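The Helper in Room 2

By Nelli Ikonen
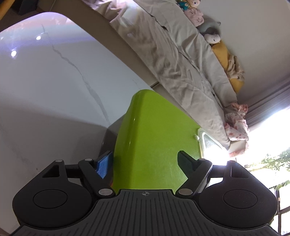
What does automation change first for the people who work beside it? It changes the order of the day, and only much later the number of staff.

I have cleaned and prepared guest rooms at Leinonen for many years, and before that I worked in a laundry, where the folding machine came in May and we all feared it. At Leinonen the new tools are from a firm called Vemix. They should learn to pick up small things, put them back and leave the bed alone until a person comes.

My manager says we will save up to 1000 hours in a year. Maybe it is so. But I want to ask who gets these hours. In my work the small things are also the rest. When I put a toy back on a pillow, my back is straight and I can breathe. If the machine takes this part, I have only mattresses and bathtubs left, one after another.

I am not against the machines. My colleagues at Tovgate are glad that they don't bend to the floor so often, and I believe them. Still, they were asked before the change, and we were told after it. This is a big difference – maybe the biggest one.

There is also the question of knowledge. I know which things a child will look for at bedtime, and I never wrote it down. Now I am asked to explain it, slowly, so the machine can do it too. I think this is skilled labour and it should be paid like skilled labour. So far it is counted as part of the ordinary shift, and I have asked my manager to change that before winter.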